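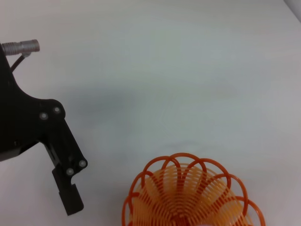
*Gripper and collapsible silicone basket, wrist view.*

# Call for participants: household chore trials, Rinumbridge

Ellula is recruiting paid participants for a study of kitchen and laundry chores performed by a single robot arm under human control. The study asks a narrow question: which ordinary chores can a two-hour operator, with no engineering background, get through with current hardware, and which ones still fail often enough that a person would do better by hand.

## Background

Our first round produced 2,824 recorded attempts across rigid items such as mugs, cans and cutting boards. Rigid items are mostly a solved problem at our bench. Flexible ones are not. Silicone baskets, dish towels, mesh bags and thin plastic tubs bend when gripped, and the arm has no good way of knowing how far. An operator watching the wrist view has to judge this by eye, and we have very little data from operators who are new to the task.

The second round will bring the total to 3,000 attempts or more, with flexible items making up nearly all of the new ones. Results go to the Estunora working group, which is comparing several benches on the same chore list.

## What you will do

- Attend one briefing and four sessions of two hours each.
- Control the arm with a pair of hand controllers while seated at a desk.
- Attempt set chores: lift a basket by its rim, move it to a marked spot, fold a towel once, place small items in a container, empty the container again.
- Do the same chores by hand at the end of each session, at your normal pace.
- Fill in a short form after each block. The form asks where the attempt went wrong, if it did, and whether you saw the problem coming.

Speed is recorded but not scored. Dropped items are expected and do not affect payment.

## Who can apply

Adults 18 and over with normal or corrected vision and use of both hands. We are looking for people who do chores regularly at home or at work. Cleaners, kitchen staff, stock clerks and hotel laundry workers are encouraged to apply — their judgment of what counts as "done" is usually stricter than ours, and the protocol needs it.

You should not have operated a robot arm for more than one hour in total. Game controller experience is fine but must be declared on the form.

## Payment

$425 for the full set, paid after the fourth session. Participants who leave early are paid $100 for each completed session, up to a limit of three. The briefing is unpaid. Parking at the Mancuso building is free with a pass from the front desk.

## Safety and data

The arm runs at reduced speed, and you will be outside its reach while it is powered. A stop button is within reach of your seat, and a member of staff is present throughout. We record the wrist view, arm positions, controller input and one fixed view of the table. Your face and voice are not recorded. You may withdraw your data until the results are sent out.

## How to apply

Send a short email with your name, your current or most recent job, the hours you are free, and which hand you write with. Address it to Liliana Sanna, participant desk, Ellula, Rinumbridge. Questions about the chore list go to Dario Marino; questions about payment go to Gerardo Longo.

Applications close 28 March 2022. Places are filled in order of receipt, subject to the conditions listed under "Who can apply."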